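Jelavholm to screen in 13 towns, with modest expectations

FOR IMMEDIATE RELEASE

Prirnness Pictures will release Jelavholm, the second feature from writer-director Kanini Ogola, in October. The film runs in 13 regional centres before any capital city gets a look at it. Ogola asked for it that way, and the distributor has its doubts.

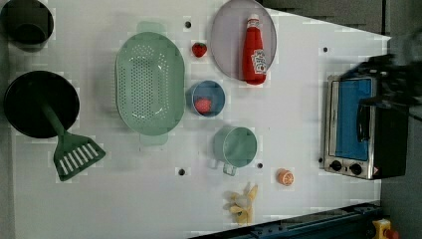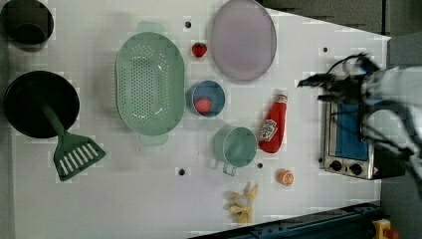
A prequel, of sorts

Jelavholm takes place 39 years before the events of Sorrentino, Ogola's first film, and follows the ferry pilot whose death opens that story. Anyone who saw Sorrentino knows how he finishes up. The obvious question is why they would pay to watch him get there.

"I don't like prequels," said Ogola. "Most of them answer questions the audience had the good sense not to ask. I wrote this one because the old man had four lines in the first film and I kept hearing a fifth. If people think that's a thin reason to spend two years of my life, I understand."

Viewers hoping to learn the origin of the green coat, the brass whistle or the quarrel with the harbourmaster should be warned that the film explains none of them. The whistle doesn't appear. The harbourmaster does, briefly, and is pleasant to everyone.

Konrad Bühler plays the pilot as a young man. He hadn't seen Sorrentino when he was cast and has still only watched the first half. Asked whether he'd studied the earlier performance, he said he had been told to leave it alone and was happy to.

"There's a habit of treating a younger version of a character like an impression," Bühler said. "You get the walk, the cough, the way he holds a cup. I never believe it. I don't walk the way I'll walk at seventy."

The book question

Some early listings have described Jelavholm as an adaptation of the novel Bustonow. This is wrong, and Prirnness would like it corrected. The novel supplied the name of the island and one paragraph about the weather. The rights to that paragraph were paid for. Readers of the book, which had a first printing of 3,000 copies and hasn't been back in print, will recognise very little and may be annoyed.

The production has also been called an epic. It runs 94 minutes and has one boat. A storm was written, budgeted and dropped, and the producers are of the view that the film is better off without it – though they would say that, having saved the money.

Screenings

Each town will have a single evening session at 7 pm, in halls and single-screen cinemas seating no more than 300. Ogola will attend all of them and take questions afterwards. There'll be no recorded introduction and no souvenir program. A city season will follow if the regional sessions draw a crowd, and Prirnness is making no forecast on that score. The last distributor to promise a regional groundswell for a slow film about a ferry is no longer in the business.

Reviewers are welcome at any session and will be seated with everybody else. Quotes such as "spellbinding" won't be used on the poster, whoever supplies them. The poster is finished and has no room.

Jelavholm is rated M for coarse language. Stills, session times and interview requests are available from the Prirnness Pictures publicity desk.

ENDS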